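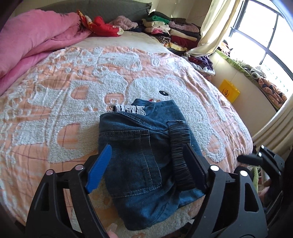 1 June 2019
Poul Holst

3. Wear and storage of household denim

3.1 Sample

Households in Clonden and Virine were asked in March to list every pair of denim trousers they owned and to say how each pair was stored, washed and worn. We received 623 usable entries. Entries for jackets, skirts and work overalls were set aside and are not reported in this section.

3.2 Waistband type

Garments were sorted by waistband: rigid, part elastic or fully elastic. Pull-on styles and those with a gathered elastic waist (Figure 1 has a folded pair with a black elasticated waistband) were grouped together, as owners often used the two labels for the same garment. Over 100 entries fell into this group. Owners described them mainly as clothes for home, travel or gardening, and seldom as clothes for work.

3.3 Washing

Rigid denim was washed less often than elastic denim in both towns. The usual reason given was colour loss, though several owners in Virine said the cost of water had changed their habits. Tumble drying was more common in Clonden. Owners who line dried their jeans tended to hang them by the hem – a practice the Bisgaard guide recommends for elastic waists – but few could say where they had learned it.

3.4 Folding and hanging

Most pairs were kept folded in a drawer or on a shelf. Owners who hung their jeans reported fewer hard creases at the knee and more marks from clips. We had expected storage to matter more for elastic waists than for rigid ones. The entries do not support this, although the Sultari form asked only for the present method and left no room for earlier ones. Repairs are dealt with in Section 4.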